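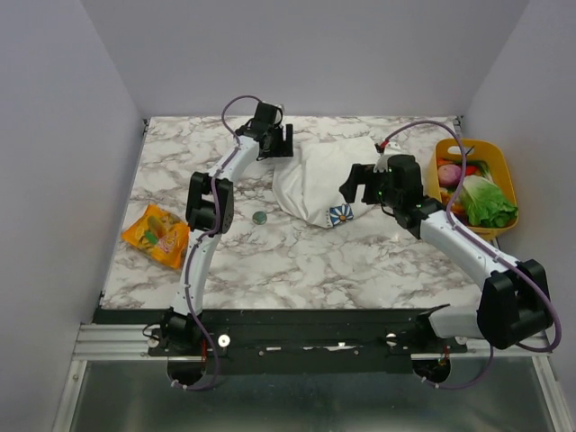

Photo: Sieglinde Vogler
Figure 2. Two robot arms at a marble-patterned tabletop.

4.2 Late penalty throws

The second part of the study deals with seven-meter throws in the last ten minutes of a handball match. We used match sheets from the Rekeck and Jirkden district leagues, covering 200 throws by adult club players. Of these, 80 were taken in the closing ten minutes. Throws after the final whistle were left out, as were those repeated for a line fault.

Each throw was entered with the score at the time, the thrower's minutes on court, and whether the goalkeeper had just come on. The last item was missing from many Jirkden sheets before December. We did not try to fill it in from memory, and those throws appear only in the totals.

Scoring rates fell late in the match, but the drop was small when the teams were more than three goals apart. In close games it was larger. Minutes on court had little to do with it: players who had sat out most of the second half missed as often as those who had played through. 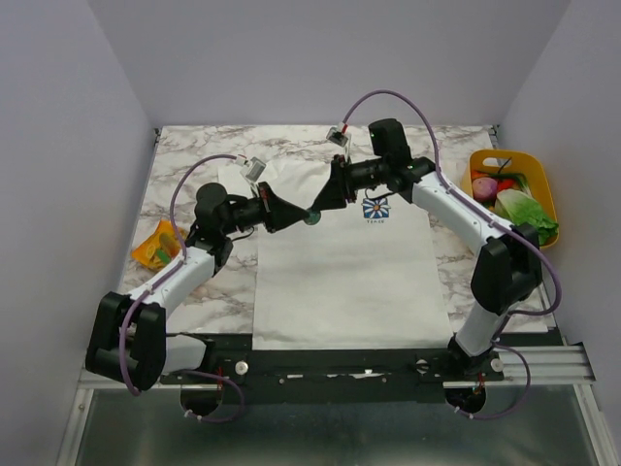

Mitali Matubbar, commenting on a draft of this section, objected that clubs tend to keep one thrower for the whole season, so a poor run by a single player could pull down the late figures for an entire team. We repeated the count with the most frequent thrower at each club removed. The gap between close and uneven games became narrower – it did not close.

A fresh goalkeeper was recorded for 30 of the late throws. Eight of those were saved, too few to say much about the effect of the change. Section 4.3 returns to this with the youth matches.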